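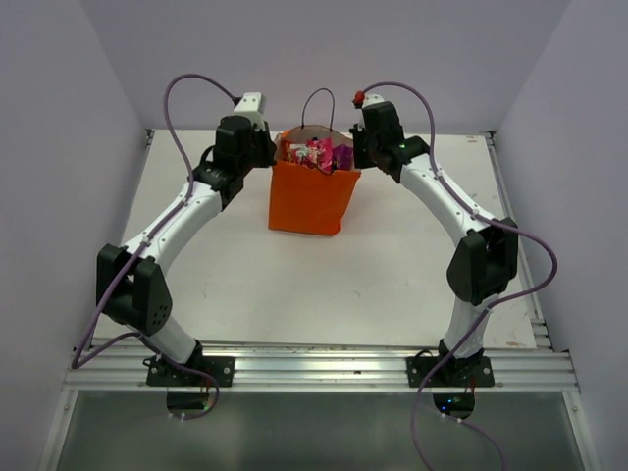
What goes into a snack bag?

Enough small packages to fill it to the top, and few enough that the handle can still be picked up without anything falling out.

That is the short version of what your grant has paid for since February. The long version follows, with apologies to whoever has to read these in a batch.

Snack Bags, Clitholm branch: progress report to the Björklund Fund
4 December 2021

Where we are

We have handed out 211 bags. The plan said we would be further along by now, but the plan was written before any of us had tried to stand a paper bag upright and fill it at the same time. We have 128 more promised to the after-school clubs before the end of the funding period, and the snacks for those are paid for and sitting on our shelves, where they are a daily test of character.

The bags

You will remember that the original budget called for plain brown bags. We switched to orange ones with cord handles. The supplier, Cerkeo, had them at the same price, and the clubs tell us a child can spot an orange bag across a gym full of coats. There is no printing on the front. We did get a quote for putting the name of the program on it, looked at the quote for a while, and bought more crackers.

The flat bottom has been the best thing about them. The previous bags had a bottom that was flat in the catalog and nowhere else. These stand up by themselves once they are opened out properly, which means pushing all four corners down from the inside before a single package goes in. Skip that step and the bag leans, slowly, and waits for you to turn around.

The handles are thin. They hold a full load of snacks with no trouble, but we would not put cans or juice in one, and after one attempt in the spring we no longer do. We have written off 19 bags to torn handles and that juice experiment. They have been cut up for craft paper, so please do not think of them as gone.

How we fill them

Our first method was to drop things in until the bag was full. This produced bags with a great deal of air at the bottom and a landslide at the top. The current method is slower:

Open the bag and press out the corners.
Lay the heavier packages flat on the bottom.
Stand the lighter ones on end around the sides.
Fill the middle last and stop near the rim.
Lift by the handle once before it leaves the table.

We argued a good deal about the rim. A strict reading says nothing should show above it. In practice the corners of the wrappers stick up a little however you turn them, and a bag that looks stuffed is a nicer thing to be given than one that looks measured. We have settled on letting corners show, with whole packages kept inside. If you can read the entire label from the side, take that one out and put it in the next bag.

Color was never part of the proposal, but it has crept in. Pink and red wrappers against the orange look like a party, and those are the bags that get picked first. The beige granola bars look like a dental appointment. We now mix them, so that every bag has something bright on top and something sensible underneath.

Money

We have spent 103 dollars less than budgeted on bags and slightly more than budgeted on what goes in them. Ronora, who supply most of the snacks, raised their case price over the summer and sent a very cheerful letter about it. We would like your permission to move the bag savings into the snack line. It does not cover the whole increase, but it covers enough that we can keep each bag as full as the first ones were.

What went wrong

Storage, mainly. Filled bags cannot be stacked, a fact that is obvious to anyone who thinks about it for one second, which we did not. They need a shelf each way you look. We now fill only what is going out that same week and keep the rest in cases, with the empty bags folded flat beside them.

We also promised you a survey of the children's favorites. We ran it. The results were "chips" and "more chips," and one strongly worded vote for a horse. We are happy to send the forms if the Fund wants them for its records.

What comes next

The remaining bags go out in two rounds. Before the second one we will ask the clubs whether they would like fewer, larger bags, since two of them have been splitting ours among siblings. If the answer changes the order from Cerkeo we will write to you before placing it. The final accounts will follow with the closing report, receipts attached, including the one with the juice on it.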